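Home | Features | Housewares | Materials | Archive | Contact

3 min read

Stacking tolerances and the everyday bowl

The buyer who sets tableware specifications for Caswood, a supplier to canteens and day centers, keeps mixed sets on the table during a meeting. Colored plastic bowls are handled alongside white ware with a blue pattern, as they would be in a serving area.

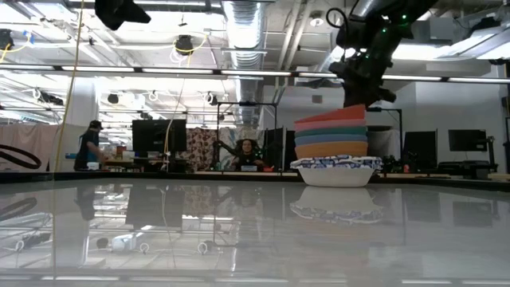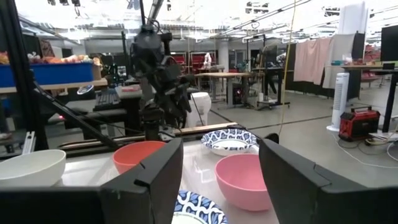 Why do bowls of the same size sometimes jam together when stacked?

The walls meet before the base does. If the taper is too steep, the upper bowl wedges into the lower one and a partial vacuum holds it there. A small step or foot inside the bowl stops the upper piece early and leaves an air gap.

The gap Caswood asks for is 2 millimeters. "Below that, a damp stack will stick," the buyer said. "Above it, you lose shelf height and the stack starts to lean."

Leaning is the second complaint from kitchens. The usual cause is a top bowl set down off-center and left that way while more are added. The buyer's written guidance limits a stack to 14 pieces on an open shelf and tells staff to seat each bowl with a flat hand.

Color is treated as a sorting matter. Caswood's two plastic ranges, Rendero and Vurnach, use the same mold and differ in pigment and wall thickness. "People want to know if the red one is stronger than the green one. Within a range, it's the same bowl," the buyer said. "Color tells you which shelf it goes back to."

Paper bowls are stored apart. Their rims deform under load, and a bent rim no longer sits level. They can carry lighter plastic bowls for a short time during clearing, but the guidance says to separate them before storage.

Plates follow a simpler rule: same diameter together, largest at the bottom, no bowls on top. A test batch from Ratanaporn went through 100 wash cycles at 60 degrees Celsius in March. The pattern held. Two pieces were rejected for warp, and the buyer has asked for a thicker foot on the next batch.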